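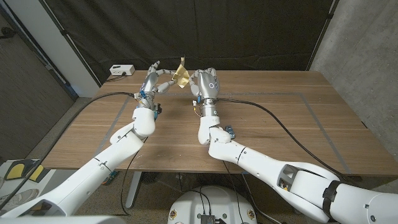 *Crumpled and gold, held between two hands over a wooden table.*

# How to save wrapping paper and use it again

My grandmother kept hers in the bottom drawer of a dresser in Skorkmont, flat as bed sheets, and as children we were made to open our presents with a butter knife so that she could have the paper back. I thought it was terribly mean at the time. Now I'm the one hovering behind people on their birthdays, saying "mind the corners!", and I have a drawer of my own that would have pleased her very much.

February is a lovely month for doing this job, when the Christmas bag is still sitting in the cupboard under the stairs and the weather is no use for anything else. Put the radio on and give yourself an afternoon.

## Sorting it out

Tip everything out and have a good look. You want three heaps: large sheets, small pieces and things that really must go. I let anything go if it's torn right through the middle, or sticky, or if a child has drawn on it in biro (unless it's a very good drawing). Be a bit firm with yourself. I once kept every scrap for a whole year and could hardly shut the door.

Now try the scrunch test on a piece you don't mind losing. Squash it in your hand and let go. Plain paper will mostly stay in a ball, and shiny plastic film will spring open again. Keep both if you like them, but put them in separate heaps, because the iron comes out later and film must never go near it.

## Getting the tape off

Old tape comes away more kindly if you warm it first. I use a hairdryer on its lowest setting, held a hand's width away, and then peel the tape back on itself very slowly, almost flat against the paper. If it starts to lift the pattern, stop and simply trim that edge off with scissors. You'll lose a strip, and you'd probably have folded it under anyway.

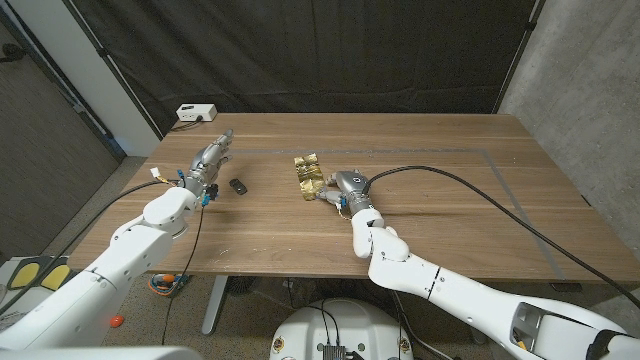 Clear yourself plenty of space before you start flattening, more than you think you'll need, and wipe the surface down and dry it. A single toast crumb under a sheet will leave a mark like a pea under a mattress.

## Flattening plain paper

1. Lay an old towel down, folded once, and smooth it out with your palms.
2. Put the sheet on top with the printed side facing down.
3. Cover it with a clean tea towel.
4. Set your iron to its coolest setting with the steam turned off, and test a corner first.
5. Press lightly from the middle outwards, lifting the iron as you go so it doesn't drag new creases in.

Leave each sheet to cool before you move it. Glitter, flocking and anything raised should miss this stage altogether – I learnt that on a very pretty sheet of holly, and on my mother's iron.

## Flattening foil and film

No heat at all for these. Smooth the sheet over the edge of a table, backwards and forwards, and then put it under something heavy for a few days. My weight of choice is an enormous road atlas, 263 pages of it, which has not been in the car for years. The creases won't vanish completely, but on a small parcel they look rather handsome, a little like old leather.

## Putting it away

Roll the large sheets together around a cardboard tube, pretty side in, and tie them with a bit of wool. Elastic bands perish and stick, so I've given those up. Small pieces go flat in a folder, sorted by colour if you have the patience. My friend Athina Zacharopoulos cuts hers into gift tags straight away with a hole punch and a jam jar lid to draw round, and I have to say her drawer is much tidier than mine.

Whatever is left over can be shredded for packing round glasses and eggcups. Check what your own council will take before you put any shiny bits in the recycling.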